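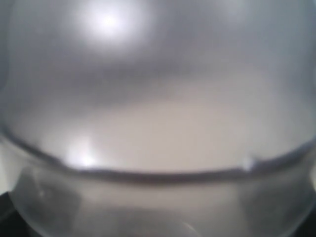 Clear container, close up, with the dark line at the rim

Kitchen & Pantry > Storage > Clear containers: glass or plastic, and does it matter

lidless_in_april
Oct 24, 2018
Posts: 46

I have inherited a kitchen's worth of clear containers from a relative who moved to Griscombe and declined to take a single one with her. I now understand her thinking.

My problem is the one at the top. I can't work out whether it's glass or plastic. It has curved sides, it's completely clear, and it's heavier than I'd expect for plastic and lighter than I'd expect for glass. There's no stamp on it that I can find. The rest of the pile sorted itself into glass (cold, serious, chipped) and plastic (tomato sauce in 1994). This one refuses to join a side.

Second problem is the dark line. I have washed it. I have washed it again with feeling. Is that gunk, or is that just what the rim looks like?

I would like to keep flour in it. I would also like to not think about it ever again.

saltpig
Posts: 300

Tap it with a spoon. Glass rings, plastic clunks. Thread closed.

lidless_in_april

It goes "tik."

saltpig

Tik is plastic.

mrs_colander
Posts: 102

Tik is not plastic. Tik is thin glass. Thick plastic goes "tup." I have a shelf of both and I've just been in there with a teaspoon, and my husband has asked if I'm all right.

saltpig

Depends on the spoon.

mrs_colander

It does not depend on the spoon.

dishrack_dan

You're both using the wrong end of your body. Touch it to your front teeth, gently. Glass feels hard and a bit gritty, plastic feels like a retainer. It's how people check pearls. Wash it first if it's been in somebody's garage.

On the line: a rim nearly always looks dark on a clear container. You're looking through more material where it thickens or turns over, and it bends the light so you get gray instead of see-through. Mine do it on every shelf. The line in yours is thicker on the left and gets fainter going right, and I'd put that down to the angle before I put it down to dirt.

mrs_colander

Or it's thicker on the left because that's where the flour paste is. Flour paste goes gray. I have seen it set like grout. Run a wooden toothpick along there and see what comes out before you start quoting optics at the poor thing.

dishrack_dan

I was not quoting optics. I was describing a rim.

lidless_in_april

Toothpick report: came out clean on the stretch I could reach. There's a bit where it won't fit, so the grout theory lives on in that bit.

Teeth report: I felt ridiculous and learned nothing. Possibly gritty. I had just eaten toast.

halfpint_wuneck
Posts: 6

New here, hello. Could you tell us if the line is the rim or a seam? If two parts are joined there then it matters quite a lot for washing. I had a two-part one from the Marikar range and water got in the join. It lived there for a whole spring. It was like owning a very small, very boring aquarium.

lidless_in_april

Good question and I wish I knew. I've been calling it the rim because the word was handy. There's a domed part on one side of it and the curved body on the other. I've tried twisting and I've tried pulling. I have not tried pulling hard, as I'd like to keep the use of both my hands and the container.

saltpig

Run it under the hot tap for a minute and try again. If it's a lid it'll loosen.

mrs_colander

DO NOT put it straight under the hot tap. If it's thin glass and it's been in a cold pantry you'll be picking it out of the drain with tweezers. Lukewarm first, then warmer. And if it's cheap plastic the hot water will fog it.

saltpig

So under your plan it's doomed whatever it is.

mrs_colander

Under my plan it's lukewarm.

dishrack_dan

With her on this one, sadly.

gravyboat
Posts: 102

I'd question the whole flour idea. Flour wants a wide mouth and straight sides so you can get a cup in and level it off. Anything with a bulge to it means you're scraping out the last of it with your fingers, and then you've got flour up your sleeve. Curved containers are for things you pour or grab. Pasta shells. Dog biscuits. Those cough drops everyone has and never finishes.

lidless_in_april

I hadn't considered the sleeve.

gravyboat

People don't.

halfpint_wuneck

Lentils are nice in a round one. They look expensive.

saltpig

Lentils are where containers go to die. You fill it with red lentils, admire them for a week, and they're still there when you sell the house.

gravyboat

I feel seen, and I'd like it to stop.

dishrack_dan

Back to glass or plastic. Look at it under the kitchen light and check for fine scratches. Plastic picks up a haze of tiny ones from sponges, all going round and round. Old glass mostly gets a few separate scratches and the odd chip at the rim. You want a plain light and a dark cloth behind it, though. Against anything cream or beige they vanish.

lidless_in_april

Tried it. There's one great white blob of glare near the top wherever I stand, and then it goes gray underneath, and I can't tell scratches from reflections. I may be examining my own ceiling light. I have been at this since lunch. There was going to be a cake.

mrs_colander

Then treat it as the fussier of the two and get on with your day. Hand wash, lukewarm, soft cloth, no scouring pad, no microwave, no dishwasher, nothing boiling poured into it. That's safe for both. I have a Damari bowl I've treated that way for years and I've no idea what it's made of either.

saltpig

After all that about tik and tup?

mrs_colander

The Damari doesn't make a noise.

saltpig

Everything makes a noise.

dishrack_dan

Soft cloth's right. I'd add a drop of white vinegar for the rim, then rinse and stand it upside down on a rack overnight. Don't put the domed part back against the body until both bits are bone dry, assuming it comes off.

lidless_in_april

It's going upside down on the rack tonight. Flour is staying in its paper bag with a clothespin on it, where it has been perfectly happy. The container is getting pasta shells.

Still open to votes on the glass question.

gravyboat

Plastic.

halfpint_wuneck

Glass, I think? Sorry.

saltpig

Plastic. Tik.

mrs_colander

Glass, and I'm keeping the teaspoon by the computer.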